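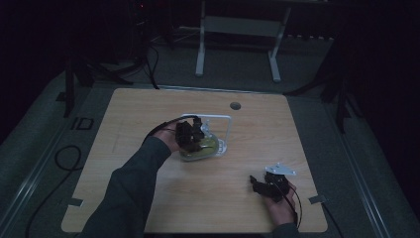 **FOR RELEASE DECEMBER 1, 2020**

**Varghese Press to Publish Florence Simard's "The Slow Counter," a Book of Essays on Train Station Food**

EVMONT - Varghese Press will publish "The Slow Counter: Eating Between Trains," a collection of travel and food essays by Florence Simard, in May. It is the first book by Simard, who has written the "Second Platform" column for Boltent Magazine for 12 years.

The book gathers 10 essays, each set in or near a different railroad station. Three of them first appeared in Boltent in shorter form and have been rewritten for the collection. The rest are new. Simard visited every station herself, in most cases more than once, and finished the last of her research trips the winter before last.

"I started writing about station food because I kept missing connections," Simard said. "If you have two hours and no car, you eat what is there. After a while I was choosing the slower train so I could have lunch at the transfer."

The essays cover kitchens and counters that rarely appear in guidebooks. One follows a baker who sends rolls down the line on the first train of the morning. Another is about a soup stand that changed hands after its owner retired, and the argument among regular customers over whether the new soup was the same soup. The longest piece, "Forty Seats," describes a full day in a dining room that opens only when the evening express is late.

Several essays include recipes. Simard tested them at home and cut the amounts down from restaurant size, and all of them can be made with ingredients sold at an ordinary supermarket. The recipes are printed at the end of the essay they belong to, with no separate index, which was the author's choice.

"I wanted people to read the piece first and then cook," Simard said. "The mustard potatoes don't make much sense unless you know about the man who makes them."

The collection also has a section of practical notes for readers who want to make the trips. The notes give the time of year Simard traveled, the connections she used, and the counters that were open when she was there. Because many stations have reduced food service this year, the publisher advises readers to check before they go. Updates will be posted on the Varghese Press website through the end of next year.

**About the writing of the book**

Simard grew up in Evmont, where her parents ran a stationery store a short walk from the depot. She worked as a copy editor and later as a translator of cookbooks before she began the Boltent column. Her work has also appeared in the Futdale Review, where she was a contributing editor for 3 years and wrote a series on market towns.

She did most of the writing by hand, in school notebooks, and typed up the chapters between trips. A few of the notebook pages - menus copied down, a seating plan, a list of pie fillings with prices - are reproduced inside the covers.

Travel for the final essay, which was to have been about a night ferry that carries rail passengers, was canceled this spring. Simard replaced it with "The Depot at Home," an essay about the Evmont lunch counter where she had her first paying job. Early readers at the press asked that it be moved to the front of the book, and it now opens the collection.

**Events**

Varghese Press is planning an online launch with the Futdale Public Library in May. Simard will read from "Forty Seats" and take questions from viewers. The event will be free, but registration is required, and details will be announced in the spring. In-person readings in Evmont and Futdale will be scheduled later if conditions allow.

Bookstores and libraries that would like to host an online reading may contact the press. Book clubs ordering 10 or more copies can ask for a half-hour video visit with the author. A reading guide with discussion questions will be available as a free download.

**Book details**

- Title: The Slow Counter: Eating Between Trains
- Author: Florence Simard
- Publisher: Varghese Press
- Format: Paperback and e-book
- Publication: May
- Subjects: Travel writing, food writing, essays

Advance reading copies are available to reviewers now in digital form. Printed copies will be mailed in early spring while supplies last. Please say in your request which format you prefer and where the review is expected to run. Excerpts of up to 2 pages may be printed without charge if the title, author, and publisher are credited. For longer excerpts, write to the rights desk.

**About Varghese Press**

Varghese Press is an independent publisher based in Evmont. It publishes travel writing, memoir, and regional cooking, with two lists a year, in spring and fall.

**Media contact**

Publicity Desk, Varghese Press, Evmont

Interview requests for Florence Simard should be sent to the publicity desk. She is available by phone or video on weekday afternoons.

###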